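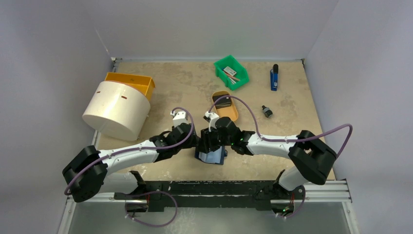

**Nelli Miettinen**
Member guide editor, Grurholm Exchange

## 4. Recording a trade

Last revised September 11, 2020

This section covers what to do once you and another member have agreed on a job or a loan. If you haven't opened your account yet, go back to Section 2. Posting an offer or a want is in Section 3.

Credits in the Grurholm Exchange are called pititz. They can't be bought, sold, or cashed in. A credit only moves when one member records a trade and the other confirms it.

### 4.1 Before the work starts

1. Agree on the job in plain terms. "Help in the yard" is too loose. "Rake the front lawn and bag the leaves" is fine.
2. Agree on the price in pititz. You can set it by the hour or for the whole job.
3. Agree on who pays for materials. Paint, seed, gas, and parts are paid for in dollars at cost, and the person receiving the work pays.
4. Check your balance under **My Account**. New accounts start at zero, and you may go as low as minus 300.

**Note:** Being below zero is normal. Somebody has to be, or no one else could be above it. The same limit applies on the plus side, so at 300 you'll be asked to spend some before you earn more.

### 4.2 Entering the trade

The person who *did* the work, or lent the item, makes the entry.

1. Sign in and choose **Record a Trade**.
2. Type the other member's name or member number. Check the name that comes up. There are two members named Saarela, and credits have gone to the wrong one more than once.
3. Choose a category. If nothing fits, use **Other** and fill in the short description.
4. Enter the number of pititz. Whole numbers only.
5. Enter the date the work was finished.
6. Press **Send for Confirmation**.

The trade now shows as *Pending* on both accounts. Neither balance changes at this point.

**Caution:** Don't press the button a second time if the page is slow. Each press makes a separate entry, and both will be sent. Reload the page and look under **Pending** first.

### 4.3 Confirming the trade

The person who *received* the work does this part.

1. Open the message from the Exchange, or go to **Pending** in your account.
2. Read the entry and compare it with what you agreed.
3. Choose **Confirm** or **Query**.
4. If you chose Query, write a line saying what's wrong. The other member can then edit the entry and send it again.

An entry that sits for 42 days without an answer is dropped from the system. It can be entered again after that, but please call the other member before you do.

### 4.4 Trades on paper

Members who don't use the website can fill in a trade slip. Blank slips are in the tray at the Kurnance branch library and in the back of the printed directory.

1. Fill in both names, the date, the job, and the amount.
2. Both members sign.
3. Tear off the bottom copy and keep it.
4. Put the top copy in the box at the library, or hand it to Eetu Sjöberg at a swap morning.

Slips are keyed in twice a month – allow for that if you're close to your limit.

### 4.5 Loans of tools and equipment

Loans are recorded the same way, with two extra steps.

1. Write down the condition of the item when it's handed over. Both members should look at it together.
2. Set a return date and put it in the description box.

**Caution:** The Exchange doesn't insure loaned items. If something breaks in normal use, the two of you settle it between yourselves. Ladders and chainsaws may not be listed at all. This rule dates from February and replaces the wording in older printed copies.

### 4.6 If something goes wrong

| Problem | What to do |
|---|---|
| Wrong member credited | Ask that member to choose Query. If already confirmed, contact Kaisu Suominen. |
| Wrong amount, still pending | Edit the entry and send it again. |
| Wrong amount, confirmed | Record a second trade for the difference, in the other direction if needed. |
| Work not finished | Don't confirm. Talk to the other member first, then contact Baltasar Lucero if you can't agree. |
| Balance shows "held" | You've reached 300 either way. See 4.1. |

Contact details for Kaisu and Baltasar are on the inside cover of the directory. Closing an account is covered in Section 5.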